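Ok, a short thread on the Lemolstead rover kit, the one with the arms sold seperately. Built it over 2 evenings.

1/ Wheels: chunky, blue, good grip on a tabletop. Top plate is laser-cut wood, three buttons. Took up to 16 screws, Kesex manual skips a step.
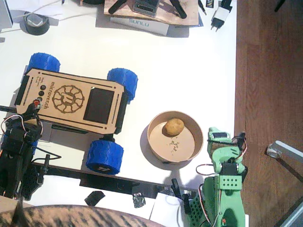

Pikness asks if the arms need their own power supply. Yes. Budget for it.

2/ Gripper on a potato is my go-to test. Lumpy, light, cheap.

3/ Shipping was 9 days. Spare servos back in October, they say. Would buy agian, minus the manual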